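March, late, kettle on for the third time

Tired. Writing this fast before I fall asleep on the sofa with my shoes on.

Up at half six. Back twinging from yesterday, the boxes from Clanau mostly, they pack everything as if it's going by sea. Toast, no butter left, MUST get butter. Bus up to Rekunthorpe and there by eight, the heating off again so coat on till ten.

Whole morning was the big table. Cleared it properly for once. Two trays of odds and ends, the jar of pens that don't write (why do I keep them), a plate I'd been looking for since Christmas. Wiped it all down twice, warm water and then the spray, and stood there feeling pleased with it like an idiot. Then measured. Then measured again as the first lot came out wrong, I'd read the tape from the wrong end. 187 cm along the front, wrote it on my hand, washed my hands, measured it a third time.

Then the marking out. Blue tape, one strip along and one strip down, so I can lay the cloth against it tomorrow and not argue with myself over where straight is. Sounds like five minutes. Was not five minutes. Roll kept splitting and coming off in slivers, had to keep picking at it with my nail to find the end. Said a few words.

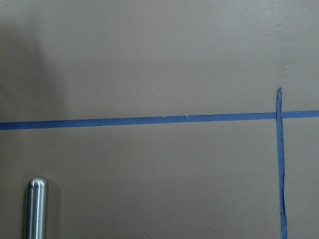
Tape down. Bit ragged on the top edge and the long one wanders, but it'll do.

Where they cross, the down one goes over the other, and it has a daft little pointy end sticking up past it. Thought about trimming that. Didn't. Also the line across climbs a touch to the right, I can see it now I'm looking at the picture and couldn't see it at all standing over the thing. Will it matter? Cloth is 2 metres so there's slack. Going to say no.

Lunch at gone two, soup out of the flask, lukewarm. Read a bit of the Sakai catalogue while I ate, their linens are lovely and I can't have any of them. Delivery note from Zultadar says 885 on it, no idea if thats an order number or what they think I owe. Ring them. Don't put it off like last time.

Afternoon a bit of a blur. Swept. Found the good scissors (behind the radiator!!). Started cutting the lining and stopped when the light went, the last piece I cut in bad light came out a wedge and I'm not doing that again. 10 pieces still to do. Folded the rest up on the chair and put the pins away in the right tin.

Home in the rain. Beans. Rang nobdy, did no washing.

Tomorrow:
butter
ring Zultadar
new roll of tape, wider one
cloth out first thing, before I take my coat off
blade for the knife if the shop's open

Kettle's clicked off. Bed after this one.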